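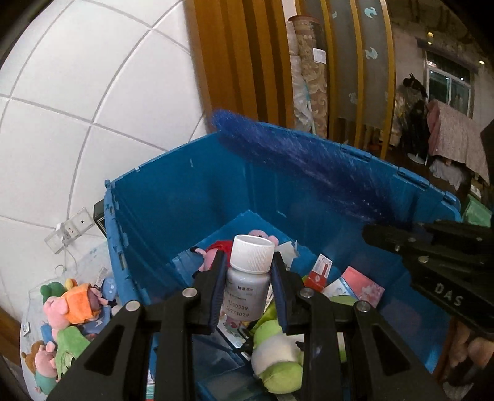
4 min read

Workshop tips: when the lid comes down on your gripper (and other packing trouble)

If you spend your days putting things into crates with a hand-held gripper so that a robot can learn the job later, you already know that the gripping is the easy part. The crate is what gets you. Ours is the big blue plastic kind with hinged lid segments, and on the Tririco packing sessions we got through 412 runs without any trouble before one of the flaps swung over and caught a gripper with its fingers still down inside.

The person holding it did what anyone would do and pulled. One finger plate came up against the rim, the pad peeled back from its inner face, and the bottle that was being packed went down among the toys. There was also a good red mark across two knuckles. It could have been a lot worse, and we stopped for the afternoon and wrote down everything we should have been doing already. What follows is that list, tidied up a bit and added to by the people at Reltetura who pack more crates in a month than I'd care to think about.

Keep the flaps out of the way

Lid flaps on hinged crates have a point where they feel as if they'll stay up, and they will, right until you bump the wall with your wrist. Fold them all the way back and let them hang outside before you start. If the crate is up against a wall and one side won't go all the way over, pull the crate out a hand's width, or tie that flap back with a loop of soft cord through a notch in the rim. Don't use a stiff wire tie! We tried it and only made something new to snag on.

When two people are working over one crate, agree on who touches the lid. We settled on a rule that any gripper inside the rim means hands off the flaps, and whoever wants to move one says "lid" out loud and waits for an answer. It feels silly for the first day or so and then you stop noticing.

If a gripper does get caught

Open your hand first. I know the item will drop, and I know you'll lose the run, but a closed gripper wedged under a flap has all the force of your arm going into a few small pivot screws. Let the item go, lift the flap with your free hand, and bring the gripper straight up. Then set it down somewhere flat and look it over before you pick anything else up with it.

Pads and pivots

After any knock, check these before carrying on:

Run a fingernail along the edge of each gripping pad. A lifted corner will let a smooth little bottle twist in your grip long before you can see anything wrong.

Open and close the fingers slowly and watch the tips. They should meet evenly. If one arrives early, a plate has shifted or a screw has backed out.

Snug the pivot screws, but stop as soon as the play is gone. Overtightened fingers go sluggish, and you'll find yourself squeezing much too hard to make up for it.

Keep your own fingertips out of the cutouts in the finger plates while you're doing all this. They are just the size to give you a nasty pinch.

We had glued our loose pad back on with whatever was in the drawer, and it came off again by the next morning. Clean off every bit of the old adhesive, press the pad down under a clamp, and leave it overnight.

Small bottles need a plan

Medicine bottles turn up in mixed household sets all the time, and they're good practice items – small, round and a bit slippery, with a ribbed cap that tempts you to grab too high. Hold them by the body. A bottle gripped around the cap can start to unscrew as your wrist turns, which is a tiresome way to find out the cap wasn't tight. For practice I would use empty, rinsed bottles and nothing else, and I'd put a strip of clear tape over the cap as well.

And please fish the bottle out again at the end. It sounds so obvious, but a little white bottle that slides down behind a pink pig in a red dress, under a plastic bag and beside a couple of small boxes, is very easy to leave behind. If those soft toys are going back to a home with children in it, a forgotten bottle matters far more than a spoiled recording. Unpack down to the bare bottom of the crate every time. Shake out the clear bags too, and keep them away from little ones while they're lying around.

Clear the side you're reaching from

Stuffed toys waiting their turn make a soft, friendly heap next to the crate, and it's lovely to have them close, but a heap spreads. If there's an outlet on the wall by your packing spot with a cable hanging down toward the pile, move either the pile or the cable. A gripper finger will hook a thin cable very neatly, and you won't feel it happening while you're looking at a plush frog.

Mark the bad run

Last one, and the easiest to skip. When a lid falls or a pad slips, flag that recording straight away, with a word or two on what went wrong. We lost most of a day in June going back through our Hositz logs looking for one bad take. I now keep a pencil and a pad of paper on the windowsill, and I take a 15-minute break after any pinch or scare, even a small one, before going back to the crate.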